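Cullico Balm Melter
User Guide, Section 2: First Melt and Filling of Tubes

Read this section completely before you plug in the melter. If you have the model with the Feletti pouring spout, read also the note at the end of the section.

2.1 Before you start

Place the melter on a flat and dry surface, at a distance from curtains and paper. The cable should not hang over the edge. Children may watch, but they should not touch the pot or the spout.

Wash the inner pot with warm water and a little dish soap. Dry it fully with a paper towel. Water that stays in the pot will go into your balm and can make it spoil early.

You will need:
Beeswax pellets
A carrier oil (jojoba, sunflower or sweet almond)
Shea or cocoa butter
The Vekby tube tray, with empty tubes
Kitchen scale
Silicone spatula

Keep wax and butter in closed containers, away from the sun and from the heater in your room. Write the month of opening on the container, for example "January". Butter that smells sour or like old nuts must be thrown away.
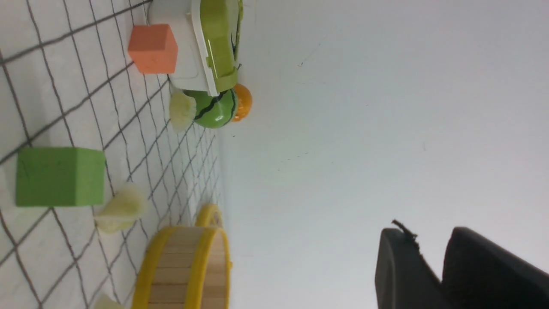 Container with lime-green lid.

2.2 Melting

1. Put the inner pot into the melter and turn it gently until it sits flat.
2. Weigh the wax and put it in first. Do not fill over the upper line inside the pot.
3. Press the power button. The display shows the room temperature.
4. Press the plus button until the display shows 166 °F. Wait until the number stops blinking.
5. When the wax is clear and has no solid pieces, add the butter. Stir slowly with the spatula.
6. Add the oil last. The mix can become cloudy for a short time. Continue to stir until it is clear again.

Caution: Melted wax burns the skin. Do not lift the inner pot with bare hands, and do not test the mix with your finger or on your lips.

Caution: Never leave the melter alone while it is switched on. If you see smoke, pull out the plug and let everything cool where it stands. Do not pour water into hot wax.

Note: If your balm has a color powder, mix the powder with a small spoon of the oil in a separate cup, and add it at step 6. Dry powder makes lumps. Use only powders that are sold for lip products. Some powders for eyes or nails are not allowed on lips.

2.3 Filling the tubes

1. Lower the setting to 146 °F and wait for the short beep.
2. Now add flavor oil or vitamin E, if you use them. Stir again.
3. Turn all tubes down to the lowest position and press them into the Vekby tray. The tops of the tubes should be level with the tray.
4. Open the spout slowly and fill each tube almost to the top.
5. Wait 2 minutes. A small hole will appear in the middle of the balm. Fill this hole with a few drops of the warm mix.
6. Let the tray stand at room temperature for 6 hours before you put on the caps. If you close the tubes too early, small drops of water can form under the cap.

Do not move the tray during this time. The freezer is not recommended, the balm may crack or come loose from the tube. 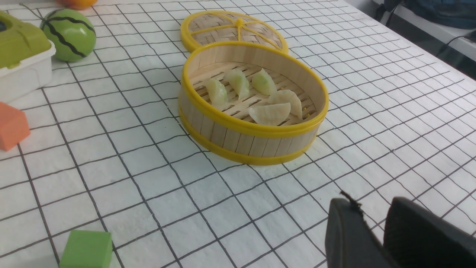

Toy steamer basket with dumplings, lid behind.

2.4 If the balm is not as you expected

The balm is too hard and pulls on the lips: melt it again and add a little more oil.

The balm is too soft and bends: melt it again and add some wax pellets. In summer you may need more wax than in winter.

The balm feels grainy, like fine sand: the butter cooled too slowly. Melt everything at 166 °F, hold it there until the mix is fully clear, and let the tray cool in a cooler room.

The color is stronger at the bottom of the tube: stir the pot again directly before you pour.

2.5 Cleaning

Pull out the plug. While the pot is still warm, but not hot, wipe it with a dry paper towel. After this you can wash it with dish soap. Do not pour wax into the sink. The base of the melter must not go under water. Wipe it with a slightly damp cloth only.

Note for models with the Feletti spout: the spout has a small filter which must be taken out after every use. Turn it to the left and pull. Filters in other sizes do not fit. For customers who ordered the Dương set, a second filter is in the bag with the spatula.

Continue with Section 3: Recipes and Labels.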